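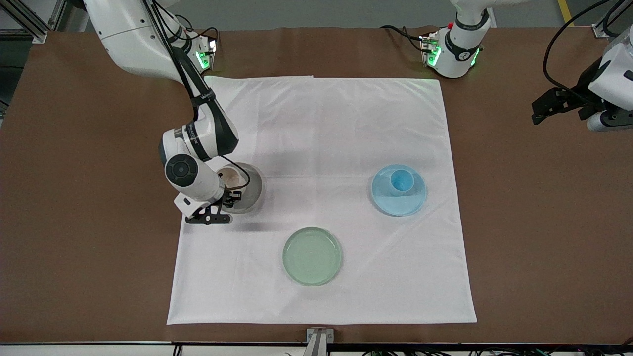
Stillby FAQ

Stillby is our two-armed table-setting robot, built over one long winter in the Hasthorpe shared workshop. These are the questions we get most, usually on open Sunday!

What is it supposed to do?
Lay and clear a small table. Cups, bowls and plates, on a cloth, with both arms sharing the job. We picked it as it sounded easy (ha!) and it has been the most fun any of us have had with a build.

Did you make the arms yourselves?
No, we bought those. The table mounts, the cable runs and all the software are ours, and we call the software Prutunano.

Why bother with a tablecloth?
Cloth wrinkles, and wrinkles move things. A plate that slides nicely on bare tabletop will drag half the cloth with it. We love this problem – it has taught us more than everything else put together.

What's hardest to pick up?
Plates, by a mile. A cup gives two fingers something to close on, but a flat rim down near the cloth is brutal. See-through plates are worse again for the cameras.

How much practice does it need?
We recorded 300 runs by hand before it managed a cup on its own. Bowls took another 400.

Can I have a go?
Yes please! Ask for Ailsa Geddes any evening after 7. She'll show you the stop button first, then let you drive.

Can I copy the build?
Go for it. The mount drawings are in the MacBrayne folder on the workshop drive, and if you find a better way to route the cables, tell us.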